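July, bathroom mockup, bay 2

Teresa Tierney wants the layout signed off this week. I'm not there yet. The Pekulberg plan has the towel bar to the right of the vanity, high up, and on paper that gives 80 cm of free wall. I doubt anyone who drew it has reached for a towel with soap in their eyes.
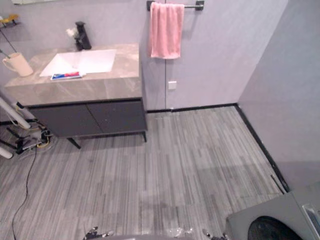
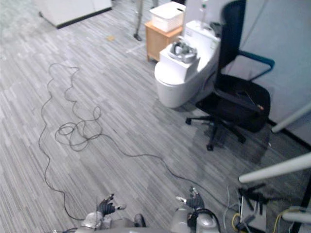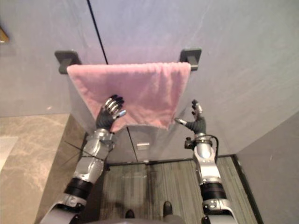
Mockup, July: vanity wall, toilet side, towel bar.

Vanity: Kistano says the stone pattern hides water spots. Maybe. I'd like to see it after a month of toothpaste. Doors have no handles, fine for looks, but I want to know how they open with full hands.

Toilet on striped carpet. We can't judge spacing or cleaning from it. The nightstand behind is no substitute for a real shelf. Move the office chair before measuring side clearance.

Towel: folded over the bar, pink one. Teresa calls the fold "settled." I want 3 more tries with a thicker towel before I believe that.

Fisitz quote is 2,306 for the full set, bar included. Seems high. Ask what the brackets cost alone.

Still open: height of the bar, wall plate under the towel.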